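Section 3: Setting up your Kernano benchtop compost bin

Finding a good home for it

The Kernano is happiest on a flat, solid surface indoors, out of direct sun. A laundry bench or the end of a kitchen counter is perfect. Leave a hand's width clear behind the lid so it can swing all the way back – you'll be glad of the room once you're tipping in a full bowl of peelings!

1. Lift out the inner bucket and peel the film off both sides of the charcoal filter.

2. Press the filter into the lid, ribbed side up, until it clicks.

3. Wash the bucket in warm soapy water and let it dry fully.

4. Tear up plain cardboard (egg cartons are brilliant for this) and line the bottom to a depth of 3 cm.

5. Sprinkle one scoop of Trato starter bran over the cardboard and put the bucket back in, handle facing you.

Note: If you have the older Golard bran at home, it works just as well. Use a scoop and a half.

Adding your first scraps

6. Chop anything bigger than a matchbox. Fruit, vegetable ends, tea leaves and crushed eggshells are all welcome.

7. Spread the scraps evenly, add another scoop of bran and push everything down firmly with the masher.

8. Close the lid and turn the collar to LOCK.

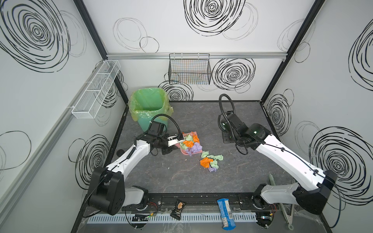 9. Wipe the rim after every top-up, and clean up any spilled bran while it's dry. Once damp it sets like porridge, and you'll be scrubbing for ages.

10. Drain the liquid from the tap every 3 days. Garden plants love it, well watered down!

Caution: Don't add meat bones, cooking oil or glossy paper. Keep the bran out of reach of pets.

When the bucket is full, lock it and leave it for 13 days before burying the contents. A bit of white fuzz on top is a great sign. Blue or black mould means too much moisture – see Section 7 for colour charts and fixes.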